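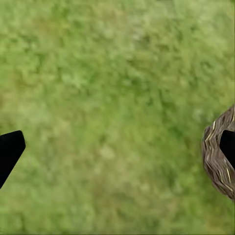 How does a computer keep a secret?

When you send a message, the computer can mix up the letters, so other people cannot read it. This is called encryption. To read the message again you need a key. The key is a very long number – not a metal one!

Try it with your friend. Move every letter one step forward in the alphabet. Now CAT becomes DBU.

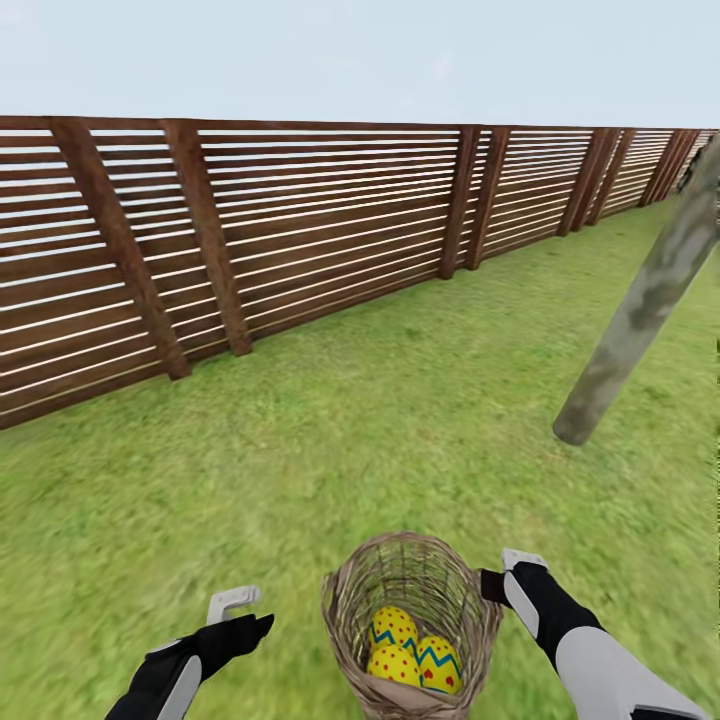

Oliwia Wróbel asks if a thief could simply try all the steps. Yes, he could, and for this small code it goes fast. Real keys are much longer, so trying them all takes too much time.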